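Arm in simulation keeps losing the strip on a sloped panel. Is it my grip or my physics?

Posted in Home Builds > Arms and Grippers
Tue 25 October

mottledbench

I have a shared-workshop project that has eaten most of my evenings, and before I do something expensive to a real arm I would like to be told what I'm doing wrong in the fake one.

The plan, such as it is: our workshop in Treltstead has a small arm bolted to a bench, and I offered (loudly, in front of people) to teach it to work along a notched strip fixed to a sloping panel. Close on the edge of the strip, pull gently down the slope, let go, repeat. The panel is heavy enough and the arm is old enough that everyone agreed I should do it in simulation first. They agreed very quickly.

So I built the bench in the simulator. Table, arm, cabinet, the panel on its wedge support, and the shelving rack behind, complete with boxes, which took me a whole evening and contributes nothing. The approach move is fine. The arm goes up, over and down toward the strip without hitting the cabinet, which I consider my life's work. Fingers come in nearly closed, tips pointing down and a bit to the left.
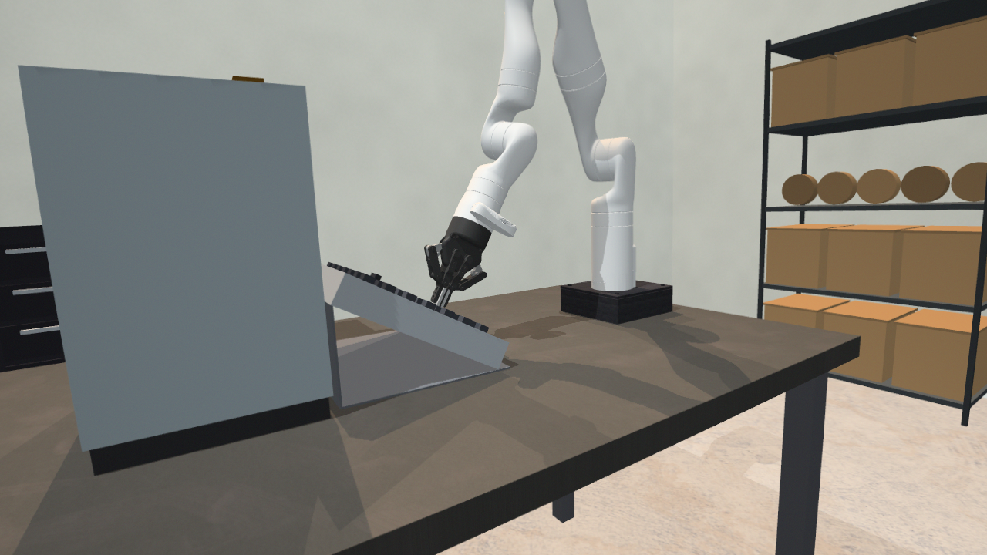 Fingertips at the strip, just before I tell it to pull.

From there I get one of three results, depending on nothing I can identify:

The fingers close and slide off along the strip as if it had been buttered.

The fingers close and the whole panel twitches, then buzzes against the table like a phone on silent.

It works perfectly, once, while I'm not recording.

Things I have tried: raising friction on the fingertips until the number looked silly. Raising friction on the strip until that number looked silly too. Closing more slowly. Closing faster. Halving the timestep, which made it fail at half speed. The strip is its own mesh, exported from the same file as the panel, with all the little notches modeled. I'm using the Kistton gripper model that came with the arm package and haven't touched its settings except the closing force, which is at 300 in whatever unit that box is in.

The workshop would like the bench back in November. Any ideas welcome, including rude ones.

slopeandglory

Two separate problems, I think, and the closing force is making both look worse.

First, look at your collision shapes and forget what you see on the screen. What gets drawn and what the physics touches are different things in pretty much every simulator. If the strip was imported with default settings, there's a good chance it was wrapped in a convex hull, so all those notches you modeled have been shrink-wrapped into one smooth bar. Your gripper is closing on a plain bar with a slope on it, and down it goes. There should be a toggle to display collision geometry. Turn it on before you change another number.

If it is a hull, don't swap in the full detailed mesh. Tiny triangles against fingertips is how you get the buzzing. Build the strip out of plain boxes, one per raised notch, sitting on one long thin box. It looks dumb and it works. You also don't need the entire length. I did something similar with 16 boxes and left the rest of the part smooth, as the gripper was never going there.

Second, the twitching panel. How is it held? If the panel is resting on the wedge and the wedge is resting on the table, you have a stack of loose bodies and a gripper squeezing the top one at 300 of something. Fix the wedge to the table, and fix the panel to the wedge unless it's supposed to move. While you've got the collision view up, check that the high end of the slab isn't overlapping the cabinet. From your picture it comes up pretty close to it. A small overlap there gives you exactly the phone-on-silent effect, with the solver shoving them apart on every step and you blaming the gripper.

Then put the force down to something tame and work up. I start at 6 and have rarely regretted it.

One more thing, on the approach. Your fingers are coming in at an angle, and so is the panel. Make sure those are the angles you meant. The fingers should close across the strip, squarely. If you set the wrist by eye in the viewport, as everybody does the first time, you can be a good few degrees off and it will look fine from the one camera you use. Attach a target frame to the strip and have the wrist line up to that.

uson_owner_since_forever

simulation is a waste of time for this. I have a Uson arm in the garage and I just taught it by hand, took an afternoon. put foam on the fingers. Real friction is free

mottledbench

Foam noted. The real arm is also the only one we have, and it is shared with more than 16 people who know where I park.

@slopeandglory: it was the hull. I turned on the collision view and my beautiful notches were one long green sausage. The upper end of the panel was also into the cabinet by a hair, so I've moved the panel over and pinned the wedge down. The buzzing stopped immediately. The slipping hasn't completely, but I've only made boxes for the part around the first grip so far and my wrist angle was, let's say, artistic.

vissertable

Adding to the good answer above. If it still slips once the boxes are in, check which friction value your engine uses when two materials meet. Some take the average, some take the lower of the two, some multiply them. I spent a weekend raising the number on the fingers of a Visser gripper while the part it was holding sat at the default, and the engine was taking the lower one. Nothing I typed had any effect at all. I could have typed my zip code.

Also log the contact points during the close, if you can. You want contacts on both fingers before the pull starts. My script used to start pulling on a timer, and one finger would regularly be late. Wait for both contacts, hold for a few steps, then move.

And save the random seed on every run, so that next time it works while you're not recording, you can make it do it again.

mottledbench

It takes the lower one. The strip had gone back to default when I re-exported it. I'm going to go and sit in the car for a bit, and then I'll do the contact check.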